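October 14, 2020

Bedroom pickup, Skiter controller, run sheet 3649. Same object set as in September: pad, tray, the small round one, blue cylinder. Task is mattress to laundry basket, no sorting.

Changed since the last entry: approach height over the bedding raised 9 mm. The old value was set on the bench against a hard top and makes no sense on something that gives. Gobnait Ní Chonaill wants the compliance term put back in before we touch the heights again. She has a point, but I would like one clean set of numbers first.

Two end effectors, left as they were. Articulated hand for reaching out over the bed, boxy gripper for flat stock at the edge. The Kavanagh planner still picks the arm by distance alone, so it will give a thin item to the fingers if that item happens to be far from the body. Needs a thickness field. Litura has one in its object table and we could copy the format. 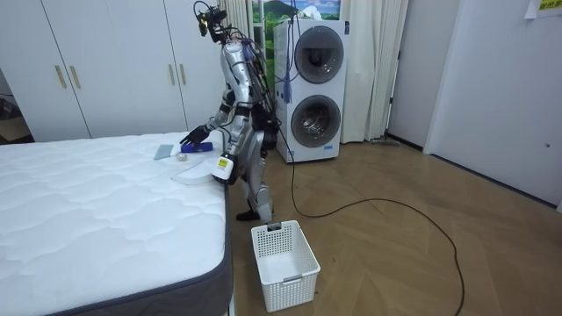 Can a machine do the household laundry yet?

Parts of it. Washing and drying have been solved for decades, and moving rigid items into a basket is within reach if the room is known and somebody is on hand to reset. Finding a sock inside a duvet cover, turning it right side out and folding it at a useful speed is still a research problem.

Notes on the edge pick. A board resting flat on quilting has no gap under it except where it overhangs, so the grasp has to come from the overhang side. Planner currently treats the whole perimeter as equal. Restrict to the free edge, 11 mm insertion, close, lift, then retract. Do not retract first.

Cable: keep the loop wide and outside the foot polygon. Cellmont's sheet gives a bend radius for the tether but nothing on drag, and drag is what shows up in the ankle torque. Log it separately.

To do
- thickness field in object table
- compliance term (G. Ní C.)
- basket rim height, measure again, config value looks wrong
- soft items, after the rest is stable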